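Repasser les draps et les jeans, vous le faites encore ?

Hajar_EI – 11/7/18
Bonsoir à tous ! Ma belle-mère repasse tout, même les housses de couette, et moi je plie à la main en sortant du sèche-linge. On est six à la maison, alors imaginez la pile... Vous faites comment, vous ?

barbara.gorecka
Ah non, un drap repassé, c'est un bonheur ! Je mets 20 minutes par parure, le soir, avec la radio, et je ne donnerais ma place à personne.

Horacio22
Pas d'accord du tout, Barbara, sans vouloir te fâcher – après une nuit on n'y voit plus rien. Bien secouer, bien tendre sur le fil, et ça suffit largement.

kevser_s
Pour les draps je suis avec Horacio, mais un jean, je le lisse à plat sur le lit, bien à la main, les jambes l'une sur l'autre, et hop, dans l'armoire. Je vous mets deux photos du coin lit : 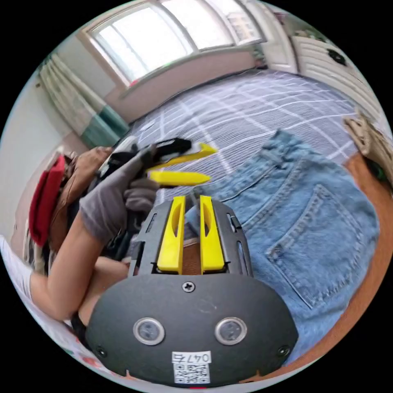
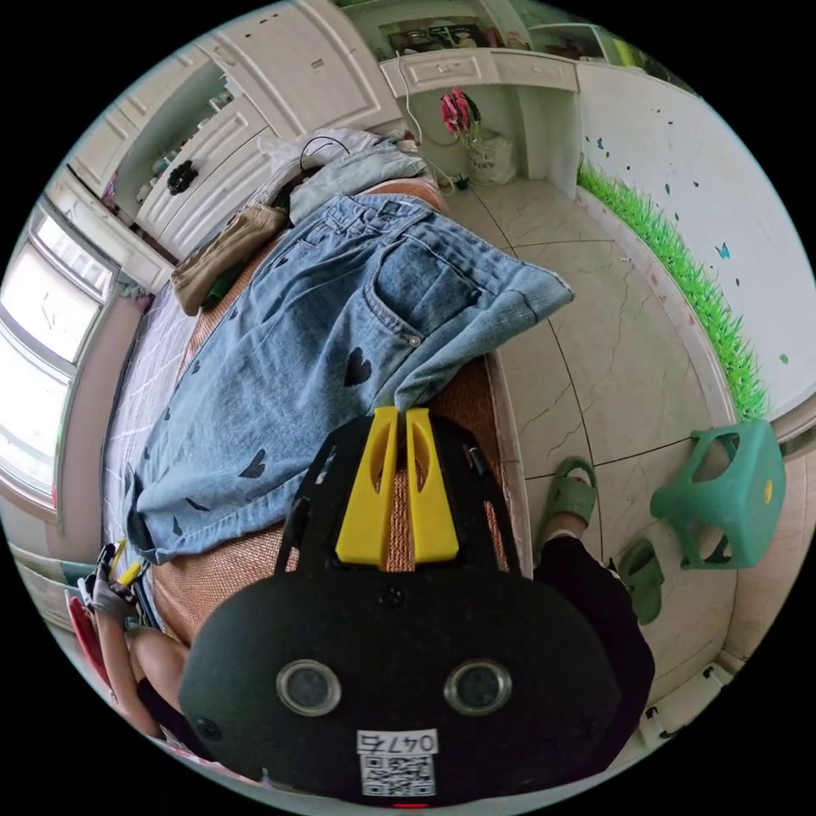 Et je garde le fer pour les chemises, parce que là, ma foi, je n'ai jamais trouvé mieux.

barbara.gorecka
Bon, pour les jeans je veux bien céder ! Mais mes taies d'oreiller, je les repasserai jusqu'au bout.

Hajar_EI
Merci à vous tous, je fais lire ça à ma belle-mère dimanche prochain ou un autre jour, quand elle sera de bonne humeur.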